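# Stidham Quilted Floor Mattress, Star Print

This is the one we get asked about most, and we're so glad it's back! The Stidham is a padded mattress with a dark gray cover, quilted in diamonds and scattered with small white stars. We've had one at home since January and it has turned into the place where everybody ends up: naps, reading, folding, the occasional dinner on a tray (not recommended, but it happens).

**What it's like to live with**

The padding is on the firm side of soft. You can sit on it for a whole movie without feeling the floor, and it doesn't swallow you when you try to get up. The quilting keeps the filling where it belongs, so you don't get that thin patch in the middle that cheaper ones develop by summer. Ours still feels even from one side to the other.

The dark cover was a color I wasn't sure about at first. I usually go for something pale, but this one hides tea drips and pencil marks far better than our old cream mattress ever did, and the stars keep it from looking heavy.

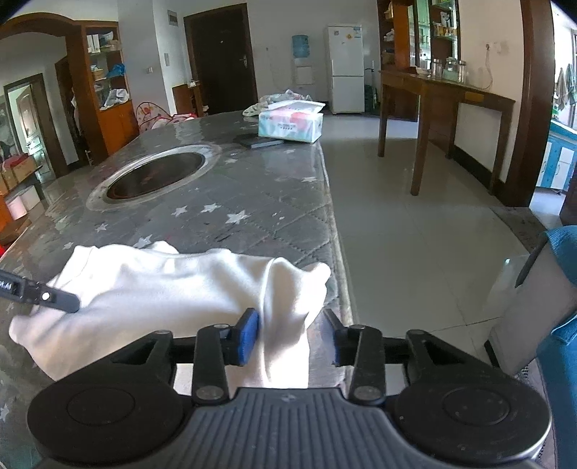 Laundry is where the Stidham surprised me. I used to fold at the table, and now I dump the whole load on the mattress and sort from there, with the clothes heaped at the far edge, a tissue box within reach and plenty of padding left over in front. White cloths are easy to spot against the dark gray, too, so I stop losing the small ones. It sits nicely on a smooth tiled floor, but if you have kids who take a running jump at it, put a grip mat underneath.

**Care**

- Vacuum with the brush head, following the diamonds
- Dab spills with a damp cloth and mild soap
- Air it on its side for an afternoon every few weeks
- Please don't iron the cover!

**Goes well with**

The Civis bolster (firm, great for leaning on) and the Geum throw, a thin cotton one that covers you to the toes if you aren't too tall. The Vostwood storage bag fits the mattress when it's rolled, though you'll want a second pair of hands for the rolling.

**Ordering**

Item no. 521, star print, dark gray. The plain version is no. 321, same padding, and it's lovely if stars aren't your thing. We have 74 of the star print in this batch and 17 of the plain. Both go out rolled, so give yours a day to relax before you decide how thick it is. The corners take longest, and a few heavy books on them overnight will help.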